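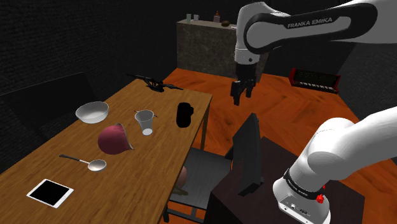

How many simulated demos do you need before a pick and place policy is worth training?

A few hundred good ones per task is enough for a first run, as long as the object layouts vary. After that, look at where it fails and collect more of that.

huren_ops
Posting this from the other thread so it has its own place. We are collecting in sim with a single Franka and a two-finger gripper over a cluttered table. The set stands at 2,380 episodes. Of those, 509 are marked as failures by the success check. My question is whether to drop the failures or keep them with a label. The task is "pick the named object and set it down at the other end of the table."

tallgrass
Drop them. If you're doing plain behavior cloning, the model copies whatever you feed it. A failed grasp is a lesson in how to miss.

mm_bracket
I'd keep them, with a label. You already paid for the time. You can filter at training, but you can't get them back if you delete them. We deleted ours on the Plarkeo set in July and then wanted them two weeks later for a success classifier.

tallgrass
Keeping them on disk is fine. I meant don't train the policy on them.

huren_ops
OK, so that part is settled. Second question. Dark objects give us the most trouble. The black mug gets missed far more than the cup, and when the lighting randomizer goes low you can't find the handle at all.

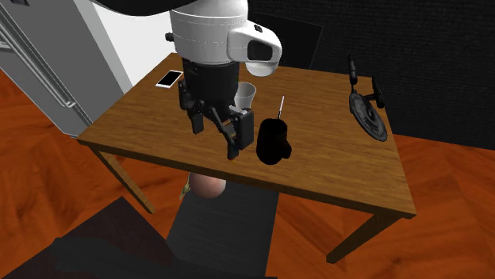
Black mug, paper cup and starship model on the table, gripper open.

pinecone88
Is the mug a problem for the policy or for the person driving? If your operators can't see the handle in the camera view, the demos will be bad too, and no amount of training fixes that.

huren_ops
Both, I think. Operators work from the same two views the policy gets. I set it up that way on purpose.

pinecone88
Then raise the minimum light level for collection and darken the renders afterward. It's sim. Save the states and joint positions and render them again with whatever lighting you want.

mm_bracket
Second that. Chiang has a replay script in the tools folder that does this. It's slow but it works. Check that the object poses are stored every step and not only at reset. Ours weren't at first.

tallgrass
I disagree a little on re-rendering darker. If the operator could see the handle and the policy can't, you get actions that don't follow from the images. The model will learn to guess. Keep the dark renders mild.

pinecone88
Fair. I'd still do it for part of the set and compare.

fivevwood_fan
What about the starship? We had a model like that in the Fivevwood scene and everyone grabbed it in a different spot. Saucer, hull, nacelles, all over the place. Training loss on that object never came down much.

huren_ops
Same here. I've been thinking of telling people to take it by the hull only.

fivevwood_fan
Don't make it too strict or you lose the cases where the hull is blocked. We wrote "hull first, saucer edge if you can't reach" and that helped.

tallgrass
How many layouts do you have, by the way?

huren_ops
16 layouts, with small random shifts on top.

tallgrass
That's low for the number of episodes. I'd stop adding demos and add layouts.

huren_ops
Makes sense. I'll check the stored poses tonight, try the replay script on one layout, and post the mug numbers when I have them.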